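Kitchen Assistant, Part Time
Mistness Guest House

Mistness is looking for a kitchen assistant to help with breakfast and light lunches from January through the end of spring. The job is 2 shifts a week to start, with a third when the house is full. Shifts run from 6:30 a.m. to noon.

You will set out breakfast, make toast and sandwiches, wash up, put away deliveries and keep the counters clean. Most of the cooking is simple. We do not fry anything, and the bread comes in from Paredes each morning.

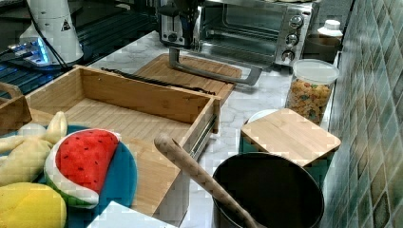

What we offer

Pay is $85 per shift, plus a meal. Staff who live out of town can use the back bedroom for up to three nights a month at no charge. Parking is free on the street behind the house.

What we ask

You should be able to lift a full crate of milk and stand for most of a shift. A food handler card is required within your first month, and we pay the fee. Kitchen experience helps but we will train you.

How to apply

Send a short note and 2 references to Dewanti Hartono at the front desk, or drop them off before 4 p.m. Please say which mornings you cannot work.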